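Household Storage > Working Papers > Bathroom and Utility

3.2 Shelf placement of rolled paper goods

Ailsa Yule, Dorottya Kun, Blair Sutherland

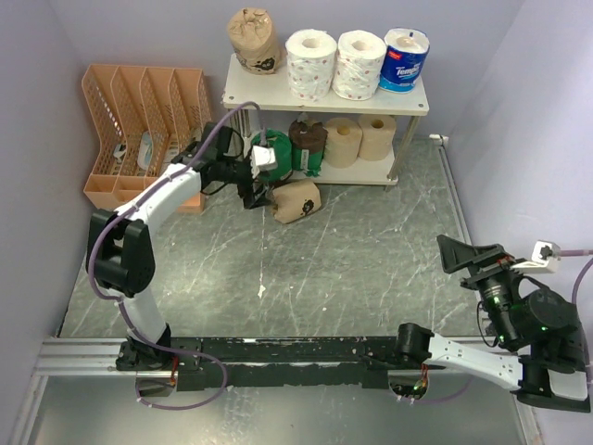 Rolled goods are treated separately from boxed and folded goods because their footprint depends on how they are set down. A roll standing on its end takes up a circle on the shelf. The same roll on its side takes up a rectangle, and on a smooth board it needs a stop at the front. The layouts in this section use a two-tier shelf against a back wall, and each tier is planned as a single row.

Figure 1. White two-tier shelf with rolls on both tiers. Top tier, from left: roll in printed brown paper, two white toilet rolls with a pink pattern, roll in a blue-and-white "Tempo" package. A green wrapped roll is on the lower tier.

Wrapped and unwrapped rolls were entered under separate codes. A paper wrapper adds little to the diameter, but the folded ends can leave a roll standing slightly out of true, and the gap to its neighbor has to allow for this. Unwrapped rolls compress when pushed together and recover slowly. Kun and Jardine coded the full set of 1,977 placements independently, and disagreements were settled by Sutherland. A placement was coded as "in row" when the roll stood clear of the front edge and did not rest on another roll. Leaning rolls were coded as "out of row" whatever the angle.

The top tier was filled from the left in the first series and from the right in the second. Sorting by wrapper was not required. Where two rolls had the same pattern, they were given the same item code and their order was ignored in scoring, so an exchange between them did not count as an error. This rule removed 31 apparent errors from the first series.

Spacing on the lower tier is limited by the board above it. A clearance of 2 cm over the tallest roll was adopted after a pilot in June, in which the Staltberg shelf was compared with the lower Dilteck unit. The Dilteck unit was dropped from the main series. Its results are listed in the appendix with the 300 pilot placements and are excluded from the totals in Section 4.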